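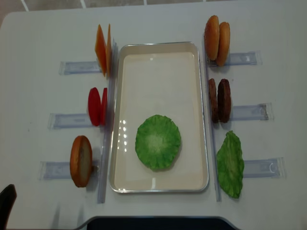

Birkby Toy Library — Notes on the Burger Counter Set

1/9 Members have asked how the burger counter set is used during our November play mornings. The following posts set out the activity as our staff run it. Please read them before borrowing the set.

2/9 The set is laid out on a plain white table. The metal-rimmed tray goes in the middle, with a clear rail along each long side. The six clear holders are placed three to a side, pointing outward.

3/9 Ingredients stand on edge at the inner ends of the holders, beside the rails. The orange cheese slices are kept together at the top left. Children should be able to reach every piece from a seated position.

4/9 The first piece into the tray is the green lettuce, laid flat. Staff then read an order card aloud and the child adds the remaining pieces in the order given. Younger children may begin with a card of two pieces.

5/9 Thu Sầm, who leads the morning group, recommends that one child builds while another reads the card. Turns change after each burger. A full round takes about 6 minutes.

6/9 Kindly note that cheese slices are the pieces most often missing on return. In the last borrowing period, 41 toy food pieces were reported lost across all kitchen sets. Please check coat pockets and prams before you leave.

7/9 Cleaning: wipe the tray and holders with a damp cloth and mild soap, then dry them with a soft towel. The clear parts scratch easily. Scouring pads and the dishwasher are not permitted.

8/9 The set is listed in the catalogue as item 314 and may be borrowed for two weeks. Renewals are accepted at the desk or by telephone, provided no other family has placed a hold.

9/9 Questions about the order cards should be directed to Yến Đoàn at the front desk. Large-print cards are available on request — please ask when you book. A Vietnamese version is being prepared by Khôi Âu and will be added to the box when it is ready.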